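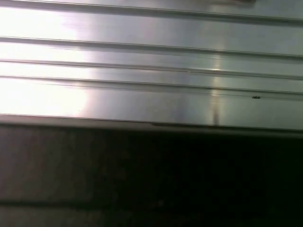
Why do some metal sheets have ridges?

Try this! Hold a sheet of paper by one edge and it flops. Now fold it like a fan — it stays up, doesn't it? Long ridges do the same job for metal, so a thin sheet can be quite stiff. I once stood 8 coins on my paper fan.

Metal turns up in little things too, and I love spotting it next to circuit boards, the flat pieces that electricity finds its way around.

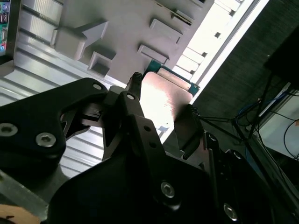 A shiny metal plate with a green circuit board behind it.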